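Navum Pauses Hand-Held Gripper Work After Finger Pads Wear Through

Tue 30 September. Navum informs its customers and partners that it has paused the recording of table-clearing tasks at its Jekalberg site. On 2 of the hand-held grippers, the pad material became worn and a plate slipped during a lift. No person was hurt.
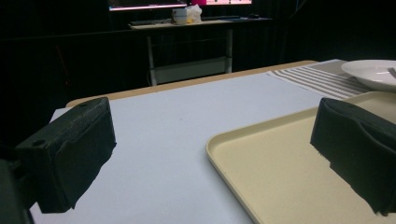

The fault was reported by Fionnuala Costello, who leads the recording team. Her review covers 235 recordings, and 18 of them will be removed from the Larura training set. Customers who already received these files will get a corrected set in October.
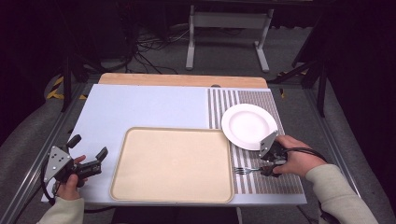
Navum is also checking how the stations are arranged. The operator works with one gripper in each hand, and every movement must leave enough free cable. The black cables hang close to the table sides, so a clip will be added to keep them away from the rails.

"We should have changed the pads earlier, and I am sorry for the delay this makes," said Declan Mac Mathúna, head of safety at Navum. "From now they will be inspected every 4 hours."

Press contact: Bernadette Ní Chonaill, Navum.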